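Wollmont Residents' Association
Minutes of the meeting held in June 2019

Present: Roland Oakley (chair), Kazuhiro Kawaguchi, Kamil Trnka, Ragnvald Engström (minutes)
Apologies: Oldřich Šťastný

1. Minutes of the March meeting
Agreed and signed. The word "Halley" in item 4 to read "Halley Road".

2. Water pressure
KT has spoken to the water company again. Pressure is still poor in the evenings on the upper side. They want a list of the houses affected before they will send anyone. KT to collect names and pass them on by the end of the month.

3. Lot markings
KK asked whether owners may paint block and lot numbers on outside walls. Members differed. RO felt that large lettering helps deliveries. RE would prefer small plates at the gate. No rule for now, to be looked at again with the rest of the frontage rules.
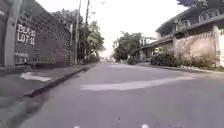
Block 20, lot 11: painted lettering on the block wall.

4. Rubbish collection
Marciniak have offered to collect on 2 days a week in place of one, at 110 per house per month. KK thought this too dear for the smaller households. RO to ask for a price for garden waste alone.

5. Road surface
Dirkeck quoted 700 for patching, labour only. RE pointed out that the quote does not say who clears up afterwards.
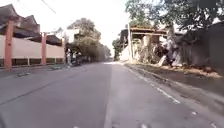 It was agreed to ask for a second quote and to hold the work over until the rains are finished. KT voted against the delay.

6. Summer party
OŠ had sent a note offering his tables and the large tent. Accepted with thanks. Music to stop at 10. Children's races to start at 3, food from 5.

7. Any other business
Dogs loose in the mornings again. RO to write to the owners concerned.

The meeting closed at 8.40 pm.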